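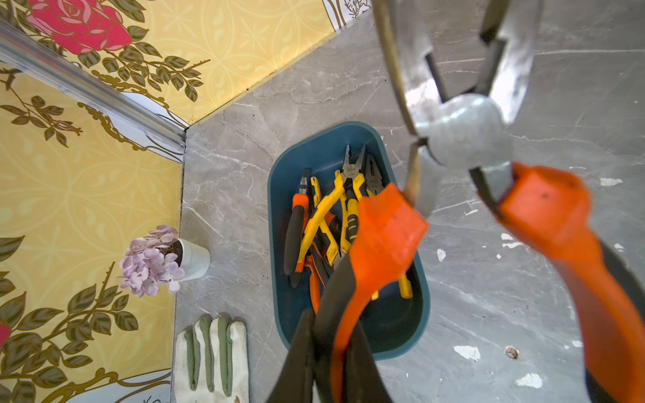

Print | E-mail | 14 comments | Share

Tracey Fairclough does not like a pegboard. She had one, for years, with the outlines drawn on in marker, and she says the outlines were the only thing that ever stayed put.

"You take the pliers down, you use them in the kitchen, you put them down in the kitchen. Every time. So the board is half empty and you're walking around the house looking for pliers."

So the pliers live in a tray now. Tracey runs Pridside, a two-room repair shop where people bring in lamps, bike brakes, garden chairs, necklaces, whatever. She also lives over it, and the line between shop and home is thin. Coffee at the counter, tools at the counter. We talked at 7 in the morning before she opened, which was her idea and not mine.

Why a tray?

"Because it moves. Pick up the whole thing, carry it to the job. When you're done everything goes back in, you don't have to think about where. It's a mess in there, I know it's a mess. But it's a mess this big" — she holds her hands apart — "and not a mess the size of a house."

She got the idea from Leif Thygesen, who taught her most of what she knows about small repairs and who kept his pliers in a roasting pan. Leif is retired now. The pan went with him.

Her rule is one kind of tool per tray. Pliers with pliers. Screwdrivers have their own, in a drawer. Mixing is where it goes wrong, she says, you end up with a junk drawer that has handles. Tape measures are the worst for it. They get in everywhere.

And the colors. I asked if orange and yellow grips was a system.

"No! I wish. People always think that. I bought what was on the shelf." She does like a bright handle though. Black handles she has lost in the grass, under a car seat, once inside a piano. "Orange you see. Yellow you see. I wouldn't buy a green one for outdoors if you gave me it."

On price she's less fussy than I expected. The most she ever paid was for a Flerker pair, 57 dollars, and she keeps that one upstairs in a sock. The everyday ones are cheaper and get dropped. What she checks in the store: open and close them a few times with one hand, hold them up to a window with the jaws shut and look for light coming through. If there's light right at the tip she puts them back.

"The tip is what you're paying for. Anybody can grab a fat bolt. Try picking up the end of a wire."

Combination pliers get the most use, by a long way. If somebody is setting up a first apartment she tells them one combination pair, one long-nose pair, stop there. Then wait until you're actually stuck on something before you buy a third. She did not follow this advice herself and says so.

Cleaning. This part took a while, she has opinions. Once a month everything comes out onto the counter on a towel. Wipe the jaws with a dry rag, old toothbrush in the teeth, one drop of oil at the pivot. Work it back and forth, wipe off what comes out. She used to use cooking oil and regrets it — it goes gummy by about the second winter and then the joint feels like chewing toffee. Now it's light machine oil, a little bottle of Skilier that has lasted her ages.

Grips get dish soap and warm water on a cloth. Not under the tap. Water runs in behind the rubber and sits there.

"And dry them before they go back in the tray. A tray holds water, people forget that. I ruined a very nice pair with a wet tray."

Aksel Egilsson, who works the afternoons, came in halfway thru this with a toaster under his arm and disagreed with nearly all of it. He wants the pegboard back. He says piling them up nicks the cutting edges and that he spends his day digging. Tracey says he has been saying so since January and he is free to put up a board on his side of the room.

"I might," he said.

She did give him one point. Cutters she really cares about go in with a bit of cardboard folded over the edge, held on with a rubber band.

The shop runs a Saturday-style open table on the first weekend of the month, 20 seats, bring your own broken thing. No charge, there's a jar. Last time someone brought a music stand, someone brought a zipper. Both pliers jobs, Tracey points out.

What about lending tools out?

"I lend. I write it on the wall by the phone. Asger Kirkegaard has had my long-nose since before the wall was painted, so he's not on it any more." She looks over at the wall. "Put that in. He reads this."

Pridside opens at 9:00 (9, 900 on the door sign, the dots fell off). Knock if the light's on.

14 comments | Share this | E-mail to a friend | Print this page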